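Robot arms join the bag line at Stistholm packing hall
2020-07-02

Packing a bag with fruit sounds like the easiest job in the building, until you have done it a few hundred times before lunch. At the Stistholm hall, where Toltano puts together snack bags for summer camps, two robot arms now take a share of that work, and the crew is having a great time teaching them the trade!

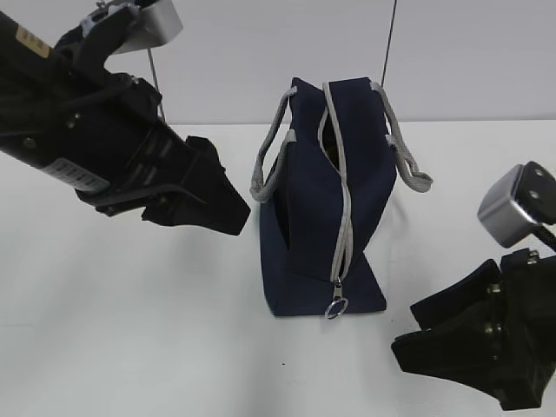 The arms went in six weeks ago on one of the white tables, after plenty of talk with the 40 people on the packing floor. Everyone kept their job. What changed is the rotation: packers used to stay at one table for a whole shift, and now they swap between packing, checking and running the arms. Sixteen have asked for the operator training so far (the first class filled up in a day).

Soft bags are the hard part. Fabric sags, handles flop over, and a banana has to go in without a bruise. The packers know all of this by hand, so they are the ones who decide how wide a bag should be held and how firmly fruit can be squeezed.

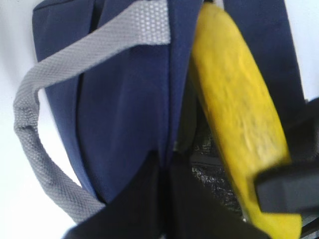 On a good shift the table gets through up to 146 bags, and a packer still looks into each one before it goes on the cart. Sore wrists were the most common complaint in last year's staff survey, and several of the longest-serving packers say they go home less tired. A second table is planned for later in July, with software from Petrenko, and the crew has already been asked where it should stand.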